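Plademden shop widens its snack aisle after customer requests

July 26, 2022

A grocery on the main street in Plademden has given over a full bay of shelving to Indian snacks, after two years in which regular customers kept asking for them at the till.

Purba Stores, which has traded from the same premises for 16 years, moved its tinned goods to the back wall last week and put savoury packets in their place, on grey metal shelves near the door. The bay holds namkeen, the mixed salty snacks eaten with tea, along with several kinds of sev, the crisp strands made from gram flour. Until now the shop had kept only a small basket of them by the counter, and it was often empty by the weekend.

The shop's manager, Indrek Kuusk, said the change had been planned since November but was held up by a late delivery of shelving. The old units sagged in the middle and could not take larger packs.

"We used to sell the little bags and people would buy four or five at once," he said. "They wanted a big pouch for the house. It made sense to stock what they were asking for."

The work took two evenings after closing. Staff from Hindside, the hardware shop next door, lent a trolley and helped to carry the old units out to the yard. The shop opened at its usual time on both mornings, although the aisle by the freezers was blocked until midday on the first of them.

Orders come in through Pretance, a wholesaler that delivers to independent shops across the district. The van had been calling once a fortnight and will now call every 7 days. Mr Kuusk said that a weekly drop meant he could keep less in the storeroom, where space is short, and that packets would reach the shelf with more time left before their best before date.

He has spent £2,000 on the shelving and the first order. Prices on the smaller bags have not changed.

Sev is eaten by the handful or scattered over other food. In many homes it goes on top of poha, chaat or a plate of chopped onion and tomato, and it is added at the last moment so that it stays crisp. Ratlami sev takes its name from Ratlam, a city in Madhya Pradesh, and is a spicy kind, usually made with cloves and black pepper. The Balaji Wafers version is among the lines in the new bay, in a large green pouch, with the brand's mixed namkeen in teal packs on the same shelving.

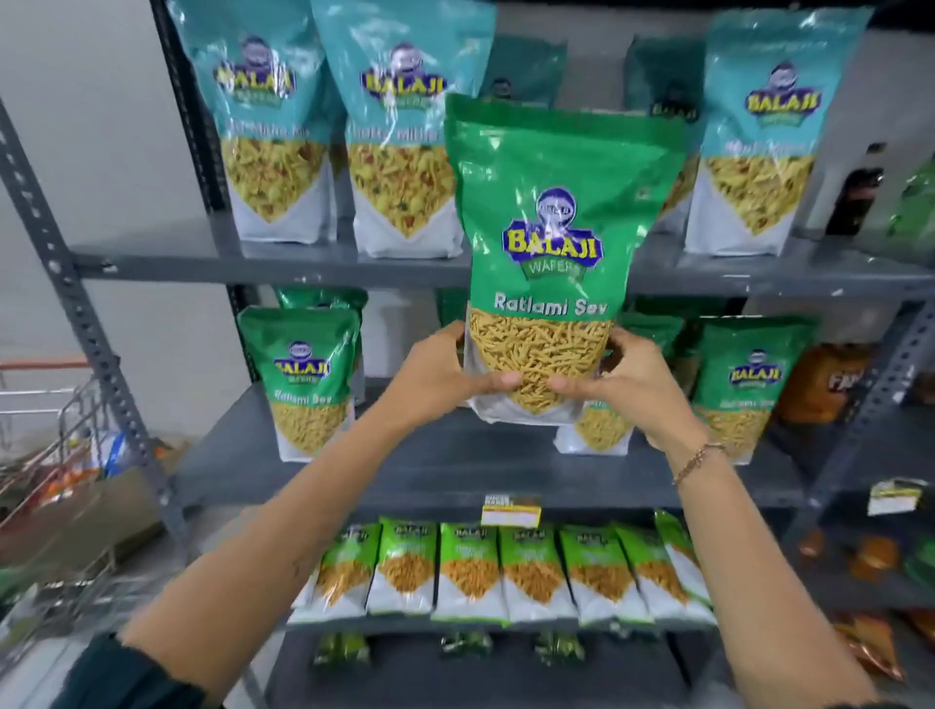
Farida, who left a comment on the shop's noticeboard page, wrote that she had been taking the bus into town for sev and was pleased to be able to stop. She asked whether the plain, unspiced kind could be ordered as well, as her children find the Ratlami too hot, and whether the packets might be moved down a shelf for shorter customers.

Mr Kuusk said he had asked the wholesaler for a price on plain sev and expected to have some in within the month. The shelf heights will stay as they are for now, but staff will fetch things down for anyone who asks.

Customers can write other requests in the book kept beside the till. Suggestions so far include roasted chickpeas, banana chips and larger bags of puffed rice. The tinned goods, including tomatoes and pulses, are now on the back wall to the left of the freezers, and pet food has gone to the end of that row.

Opening hours are unchanged.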